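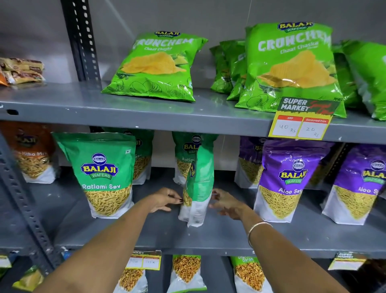
Snack shelves, with a bag of Balaji Wafers Crunchem up top

About Athumani Community School

Athumani is a Saturday language and cooking school for kids and grown-ups who want to learn Swahili, Amharic or Gujarati the way most of us first learned to talk, which was mostly in somebody's kitchen. We meet in the old Mirnero building, through the side door and up the ramp.

It started with Peninah Swai and Tsehay Abera teaching their own children to read recipes in their grandmothers' languages. Friends asked if their kids could come too, then the friends wanted to come themselves, and before long the two of them had outgrown Tsehay's dining table and were borrowing chairs from next door. We now have a proper timetable, a whiteboard on wheels and two kitchens (one of them has the good oven, and yes, classes do race for it).

How our classes work

Groups are kept small. The first half of the morning is talk: greetings, numbers, colours, family words, plenty of songs for the little ones. After the break we cook, and everything in the kitchen happens in the language you're learning. You'll be surprised how fast you pick up the word for "stir" when the onions are catching!

Beginners can join at the start of any term. If you already speak a bit at home but can't read or write it, have a chat with Njoroge Odera, who runs the in-between group. It's a lovely, noisy bunch and they've just started on their second book of folk tales.

The library

Our lending library has 1,177 books, comics and recordings, looked after by Stella Mutiso. Students can borrow 2 at a time and keep them for 30 days. The picture books go out constantly, and so do the old radio plays — we'd love more of those if you have any sitting in a cupboard. Please don't mend torn pages with sticky tape. Stella has the right paper and would much sooner do it herself.

Our teachers

Peninah teaches Swahili to the under-tens and Tsehay takes all the Amharic groups. Bakari Mushi teaches adult Swahili and leads the singing, with a neighbourhood concert each March that fills the hall and usually spills out onto the grass. All of our teachers grew up with more than one language, and they remember very well what it feels like to be stuck halfway through a sentence.

Come and visit

You're welcome to sit in on a class before you enrol. Drop by any Saturday at 9:30, bring an apron and a container for leftovers, and ask for Peninah at the front desk. Street parking is free on the Stitell Road side.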